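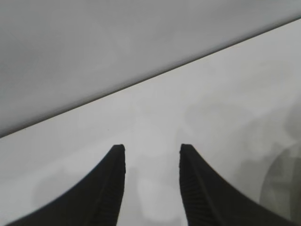 Nundville deep mixing bowl, stainless steel

Tested by Réka Simon, 12 November 2018

The Nundville is a plain bowl sold singly, with no lid, handle, spout or silicone foot. I bought mine in May from the kitchen counter at Mészáros and have used it for dry goods, bread dough, batter and salad. A clear plastic container, bought separately, was used for measuring and pouring throughout.

Shape and finish

The sides drop steeply from a wide opening and curve in to a narrower base. Across the rim it measures 233 mm. The outside has a brushed satin finish in a muted grey, the inside is polished and throws back streaks of light, and a thin rolled rim runs around the top. The brushed face hides fingerprints well enough. The polished face does not, and hard water leaves marks on it unless it is dried with a cloth.

I checked the underside of the roll with a cotton bud after each wash. Flour paste collects there if the bowl is left to stand, and a soft brush clears it.

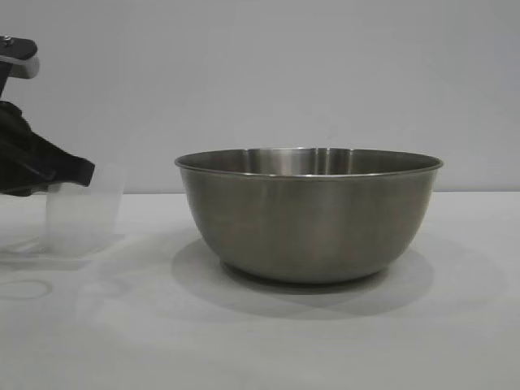
Issue 45

Stability

A rounded bowl on a smooth table has a small contact patch, so stability is the first thing worth testing. Empty, the Nundville sits flat and does not spin when the rim is tapped. Beating with a hand mixer moves it slowly across the surface. A folded damp tea towel underneath stops the movement completely. Buyers who work mostly with a hand mixer should look at the rubber-footed version from Drollville, although that one is shallower and will not go inside a standard saucepan for melting chocolate.

Depth is the main advantage. Whisking cream produced no splatter above the rim at low speed and very little at medium. The same depth is a nuisance when rubbing butter into flour, where the steep wall crowds the wrists. For pastry I went back to a wider bowl.

Dry pouring

Rice is a useful test material – it rolls, it bounces and it is easy to find afterwards. I weighed out 200 g of uncooked white rice for each pour and tipped it in from just above the rim, then from a hand's height. From just above the rim every grain stayed in. From a hand's height a few bounced off the near wall and cleared the edge, and aiming for the middle of the base fixed that.

Pouring back out is less tidy. The rolled rim has no lip, so the stream spreads as it leaves and a narrow-mouthed vessel will catch only part of it. 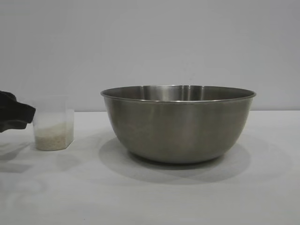

A tall, narrow container needs to be held hard against the rim, with the bowl tipped slowly, or else filled by scoop. Clear walls help here, and even a slight frosting does no harm to reading the level of something as pale as rice. The top of the grain never settles level on its own, so I would weigh the portion and treat any level read through the side as a guide only.

Dough

The largest batch I mixed came to 1,401 g of white bread dough. It fitted with room to fold, but would have risen over the rim had I not divided it. A batch half that size proves comfortably under a plate. The steel cools quickly on a cold bench, and in winter I rinsed it with warm water before proving.

Cleaning and wear

Wash number 45 went through the dishwasher last week. The brushed finish has not changed. The inside shows fine circular scratches from a balloon whisk, visible only under a direct light, and there is no staining from turmeric or tomato.

Verdict

Recommended for whisking, batters and dry mixing. Less suited to pastry, or to anything that has to be poured neatly into a small opening. A flat lid in the right diameter would improve it – Nundville lists one for its shallow bowl, and it does not fit.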